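Comparing a fixed and a head camera on two-arm kitchen tasks

Babatunde Isah, Tromby project notes

These steps repeat our camera ablation on the Stellport kitchen task set. The question is whether a policy trained on the head view alone loses accuracy on tasks that need both arms. You will need the Atanasov training code, a calibrated two-arm station and enough disk space for two synchronised video streams.

1. Calibrate both cameras before recording. Repeat the calibration whenever a mount has been touched. We rejected one Saturday session because the head camera had slipped on its bracket.

2. Record the demonstrations. The full set has 2,000 episodes, with 200 held back for testing. Change the object layout between episodes but keep the rack, the mug tree and the oven within reach of at least one arm.

3. Store the two streams under the same episode key. Left and right swap between the views: the toaster oven is on the left from the fixed camera and on the right from the head camera. Do not use horizontal flips as augmentation, as they destroy the link between image side and arm index.

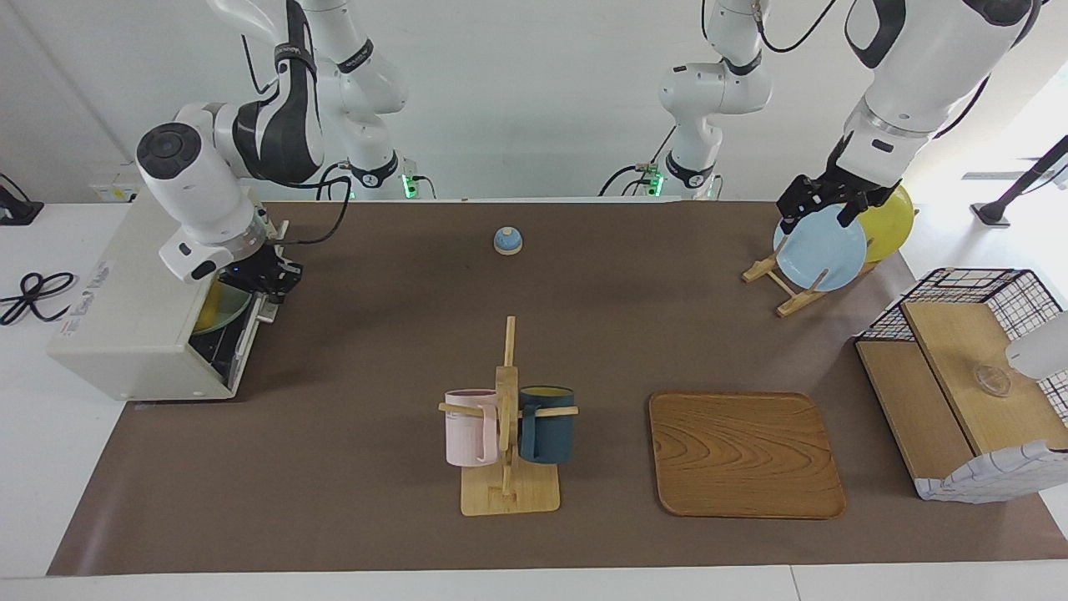
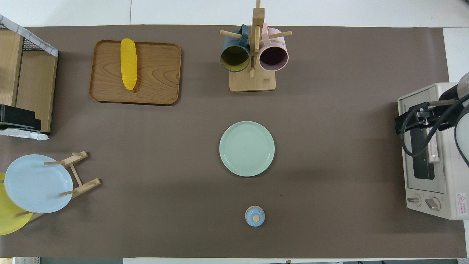

Kitchen task station. First: fixed camera, left gripper on the rim of the blue plate in the rack. Second: head camera, gripper near the oven door handle.

4. Train three policies with identical settings: fixed view only, head view only, and both. Use the same random seed list for each. Only the image encoder input should change.

5. Evaluate on the held-back layouts. Score grasp and placement separately, and log which arm made first contact. A single success figure hides most of the effect.

In our runs the head-only policy matched the combined one on plate grasps but fell behind on the oven door, where the gripper overlaps the handle in the head view. Adding the fixed view recovered most of the gap. The fixed-only policy was weakest on the mug pegs.

If training diverges, check the time offset between streams first. An offset of over 14 milliseconds was enough to spoil the combined policy on the Zeltlow controller. Correct it in the index file and leave the video untouched.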